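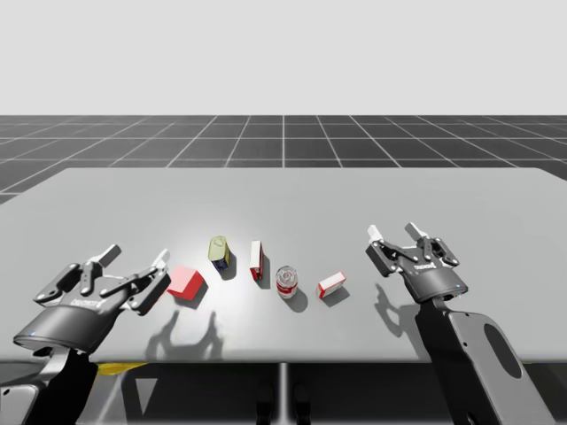
Journal archive > Salon Work and Services > Booked and real time in color appointments > Section 3

3. Length of color appointments

3.1 Material

The appointment records come from two salons, one in Hikness and one in Vuslow. Both belong to the Toivonen group and both use the booking program Enik, in which the stylist opens the appointment when the client sits down and closes it at the payment desk. We took all appointments which contained at least one color service, and we removed those which were canceled or never closed. After this step 2,125 appointments remained.

A closing time in Enik is not always the moment when the work was finished. In Vuslow the stylists sometimes close two clients together when the desk is busy, and the second client then receives a time which is too long. We kept these cases in the material, as we had no safe way to separate them from real delays. The reader should have this in mind when comparing the two salons.

The services were grouped by the name in the price list. Root color, full color, highlights and color correction are separate groups. A toner was counted as a part of the service before it, also when it was sold separately. Balayage appears in the price list of Hikness only, and we placed it with highlights.

3.2 Booked time and real time

The mean booked time for highlights was 119 minutes and the mean real time was 121 minutes. From these two values one could believe that the booking works well. The means, however, hide a large spread. Short appointments were mostly shorter than booked, and long appointments were mostly longer than booked, so that the differences almost cancel each other. For the client who waits at the end of the afternoon this is of little comfort.

Root color showed the smallest spread. The work is repeated on the same client at regular intervals, and the stylist usually has the formula on the client card already. The processing time is also given by the product and leaves little room for variation. Where root color took longer than booked, the extra time was in most cases a haircut which was added in the chair – a wish the client did not mention on the telephone.

Color correction was the most difficult group. Both salons book it with a fixed time, though the stylists we spoke with agree that the time can only be judged when the hair has been seen and touched. Old box color, which clients often forget to mention, was named as the most common cause of delay. In Hikness a short consultation before the booking was introduced in February, and the later corrections there stayed closer to the plan. We can't say how much of this comes from the consultation itself, for the salon also moved all corrections to the morning in the same period.

3.3 The influence of the assistant

When an assistant is present, the rinsing and the blow-dry are normally not done by the stylist. We expected a clear gain of time. It was visible for full color, but for highlights it was small, and in Vuslow it could not be found at all. One possible explanation is the number of wash basins. Vuslow has 3 basins, and when all are in use the assistant has to wait in the same way as the stylist would.

The experience of the assistant is not recorded in Enik. A first-year apprentice and a trained colorist who helps for one hour look the same in the data, and this surely weakens the result. A note field for this purpose would be easy to add, and the salons have agreed to use one in the next collection period. The question of shared clients – where one stylist applies the color and another does the cut – is treated in Section 4.

Figure 3. Two robot arms with parallel-jaw grippers and a row of five small objects on a table, computer-rendered.

Contact the editors | Copyright and reuse | Back to top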